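August 6, 2023

I slept badly and woke before the alarm, so I decided to use the morning for the clothes. I was postponing it since April, when I moved to the room in Bernthorpe with two suitcases and promised myself to live with few things. Now the few things are many. I don't know how it happens. My mother, Mal-soon Seok, always said that clothes have children at night in the closet, and when I was small I believed it and was a little afraid of the closet.

First I drank coffee and wrote a list in the back pages of this notebook. Winter things, to the suitcase. Things with holes, to throw. Things for Eun-ji, because she is my size and she likes gray. Small black things, to fold properly and finally put in one place. The last line is the most difficult one. All my small things are black, because I bought them in the same shop in the same tired week, and in the drawer they become one dark animal. Every morning I pull out something and it is the wrong something.

I also thought about the table. I like a pale table for folding. Dark cloth on pale wood shows everything: each crease, each bit of lint, each corner which is not straight.
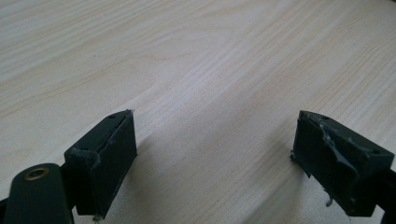 My grandmother folded on the floor, on a yellow blanket, and she did it very fast while talking about the neighbors. I cannot talk and fold. If I talk, the corners go away from each other. Today I was quiet, and I had only the radio from the neighbor's side, some program about gardening where a man was explaining for a long time how to water tomatoes. I have no tomatoes but now I know.

I tried the method that Fidel Sepúlveda showed me in the spring. You lay the thing flat, you press the air out with the side of the hand, you fold one third, then another third, and then you fold from the bottom up so that the thick edge stays outside. He learned it on a ship, or he says so. With towels it works very well. With small things it works half of the time, and the other half they open again slowly, like a person who is getting up from the sofa without wanting to.

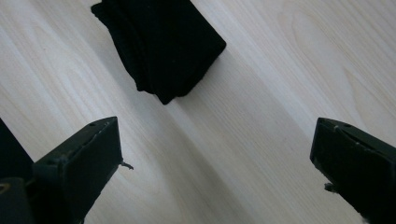

There was one I had to fold again and again. I became angry, then I was ashamed of being angry at a cloth, then I made tea. The tea was the Sondirine one from Ha-rang, with too much mint. When I came back I was calmer and my hands were better too. I want to remember this for other matters: stop, drink something, come back. At work I never do it. At work I continue until I spoil everything, like with the Driniveck report last month, which I rewrote so many times that the first version was the best one.

At eleven Chang-ho Noh called to ask if I still want the shelf. He asks 38 for it, and I said yes without bargaining, and after that I was thinking that I should have bargained. It is the right size for the closet, so let it be. He will bring it when he has the car. I will need to move the suitcase first, and the suitcase is now full of sweaters and I can hardly lift it.
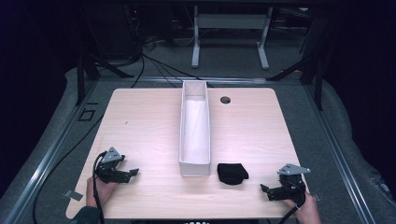
I am glad that I chose a bin for the small things and did not buy another basket with a lid. A lid is a place to put more objects on. In a long narrow bin I can stand things in one row and see them from the top, and I don't need to dig. The white one has a crumpled white lining inside, and against so much white a black cloth cannot hide, even a little one like the folded one that lay beside it on the table. I want the same arrangement in my closet, with the bin pushed lengthwise to the back, so that I reach the near end first. Socks near, the rest far.

After lunch I took care of the pile for Eun-ji Geum. I put in two gray sweaters and the long scarf, then I took out the scarf, then I put it in again. She wrote to me that she can come for it in the evening, but later she wrote that she has a headache, so the bag is standing by the door and I already hit it with my foot.

The things with holes I did not throw yet. I cut one old shirt into rags for the windows, and the others I put back on the chair. There is a button I want to save from one of them, a nice one, dark blue. My sewing box should be under the bed.

Dinner was rice and the rest of the soup. I still have to write to Chang-ho about the shelf, how deep it is, before I decide where the bin goes.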